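3.2 Guest Ratings and Length of Stay

We collected 464 reviews of the Mostine beach resort and coded each one for room, food and staff. Guests who stayed two nights gave lower room scores than those who stayed longer — mostly over noise and slow check-in.

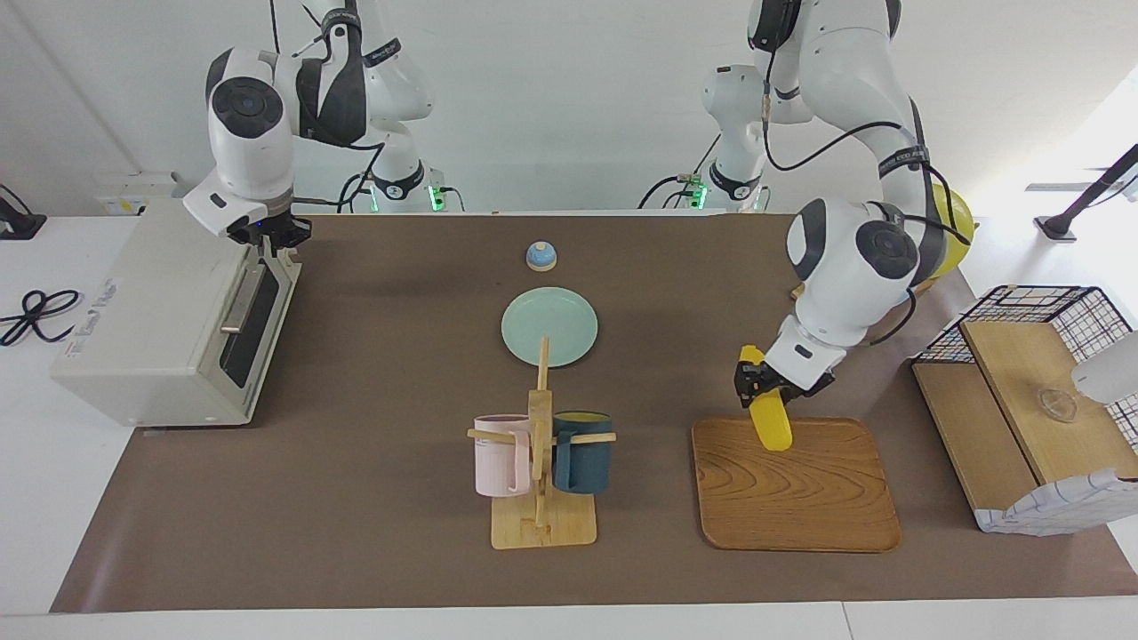 Mostine, June

Figure 2. Two white robot arms at a table with a toaster oven and a wooden tray.

Food scores varied less. Breakfast drew the most comments, and Caldeira coded these separately from dinner. Gouveia then checked the full set against the Hindeck booking records. Reviews with no stay on record were dropped before the scores were compared.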